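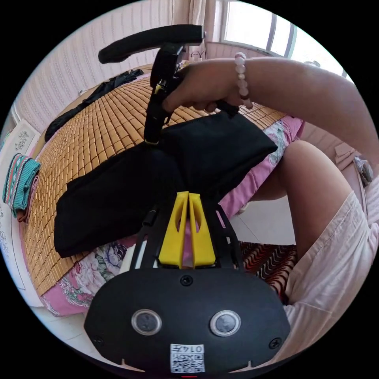 Hand-Held Grippers: Budgeting

Feb 9, 2022
By the Tanum equipment desk

A hand-held gripper is a robot's fingers without the robot: you squeeze a trigger, and sensors log the grab. I'd start with 2 if you plan to fold clothes or bedding (one per hand!).

Domo lists its basic kit at 1,110 dollars, and the Fesport one runs 1,499 with a case. Put spare fingers in the budget too, they wear out faster than you'd think. Alarcón sells them in pairs, but my last order took until May, so order early.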